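Fasto Tests Table Clearing in Simulation Before Moving to Real Kitchens

June 21, 2020

Fasto, a small automation company in Fusthorpe, has published the first results from its work on kitchen chores. The company wants to know if an arm with a two-finger gripper can clear a table after a snack without help from a person.

All of the work so far has been done in simulation. The company ran 313 trials of one short job, picking up a strawberry and moving it to or from a bowl. The arm finished the job in 70 percent of them. Most of the failures came when the fruit rested against the side of the bowl and the fingers closed too high.

Fasto says a bowl is harder than a flat table. The fingers have to fit inside the rim, and a few millimeters of error is enough to push the bowl away.

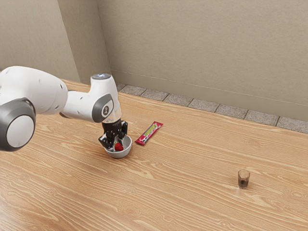
Simulated table with a bowl, a wrapped snack bar and a small glass. 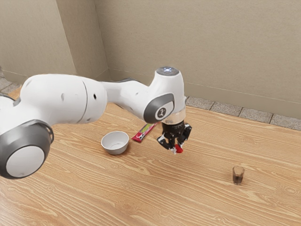
What comes next

The snack bar and the glass will be added to the job in December. Wrappers are a problem because they bend and slide when pinched, and the simulator treats them as stiff. A glass with a drink in it has to be kept upright the whole way to the counter, and Fasto has not set a target for that part yet.

Speed is another concern. The company gives 30 seconds as the usual time for one successful pick in its trials. Clearing a full table at that rate would take far longer than doing it by hand.

Real kitchens will have to wait. Fasto plans to repeat the strawberry trials on a physical arm at the Wakholm test kitchen, where 4 different bowls will be used. Maksymiv, a catering supplier that runs several staff cafeterias, has agreed to look at the results but has not ordered any equipment.

The company said it does not expect to sell a table-clearing machine for home use in the near future. Cafeteria counters, where the dishes are all the same size and shape, are the more likely place to start.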